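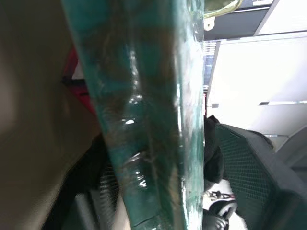 Figure 4. Wrist camera view during a grasp with the Okard soft finger kit.

4.2 Wrist camera and field of view

The Okard kit is sold by Plunard with a small camera that bolts to the wrist plate. We used the camera as supplied, with the focus ring left at the factory setting. Close to the fingertips the focus is poor, and the finger in Figure 4 is blurred across the whole left third of the image. The green plastic item against it is easier to make out, including the wrinkles and bright reflections on its surface, but these same reflections caused trouble for the segmentation software that comes with the kit. Translucent and glossy items made up 138 of the 2000 grasps in our March trials, and most of the wrong outlines came from that group. The software also tended to join a dark background, such as the black mesh chair back at lower right in the figure, to the edge of the item being held.

Plunard's manual recommends a plain backdrop. We did not use one, as the kit is marketed to small workshops and offices where a backdrop would be a nuisance. The older Govo camera fits the same plate, and we ran it for comparison on 8 of the item types. It has a narrower lens and picked up less of the room, but it lost sight of the item once the fingers had closed past the halfway mark.

Changing the camera takes around 3 minutes with the hex key provided. The cable clip is the weak point. Ours cracked the second time it was removed, and the spare from Plunard was a slightly different shape, so we held the cable with tape for the remaining runs. Sorin Pop repeated the calibration after each change and found no drift worth correcting.

Grip force settings for the Ruawai controller are covered in Section 4.3 - they were kept the same for both cameras.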